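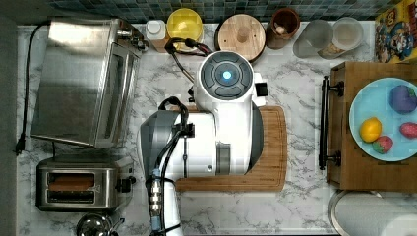
Pre-session safety check, kitchen counter station
Site: Nollasport test kitchen
Used for: Rurnen demonstration set, counter tasks
Fill in before the first episode and again after any break longer than 30 minutes.

1. Emergency stop within reach of the operator, pressed and released once.
OK. Button is stiff but latches.

2. Arm cables clear of the elbow through the full range of motion.
OK with comment. The loop on the upper left swings wide when the arm reaches for the back wall. Watch it on long reaches.

3. Connectors at the lower arm segment hand tight.
OK.

4. Countertop appliances unplugged unless the task calls for them.
OK. Toaster and toaster oven are props for this set and stay off the power. Keep plugs on the counter where the operator can see them.

5. Items along the backsplash pushed back against the wall.
OK with comment. Glass containers are the ones to worry about. Two episodes were thrown out in May after a jar got bumped - not broken, but the scene had changed halfway through.

6. Cutting board in start position for the episode.
OK. The Namboodiri task sheet asks for a new board angle every 3 episodes so the model does not learn just one placement. Square to the counter and diagonal are both allowed.

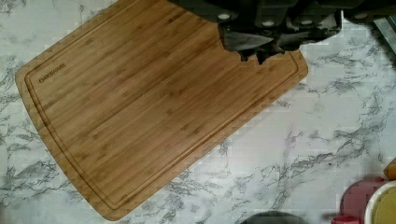 7. Wrist camera view checked before recording.
OK. Finger tip and board must both show. If the housing hides the tip, stop and redo the mount.

8. Gripper fasteners checked by hand, finger not bent.
OK. Recheck after any hard contact with the counter, and write down the episode number.

9. Finger height over the board at rest.
Not done at first check. Done at second check, passed.

10. Speed limit set to 140 mm/s for teleoperation.
OK. Was still on the Zastonness profile from the last booking. Changed and saved.

11. Bowls and plates outside the marked work area unless listed in the task.
OK with comment. Items near the corner are fine as clutter but should be moved between episodes.

12. Disk space and episode counter.
OK. Counter at 428 at start. Failed grasps are kept and labeled as failed, do not delete them.

Open items: tie down upper cable loop, replace stop button.
Station cleared for recording, 9:40 a.m.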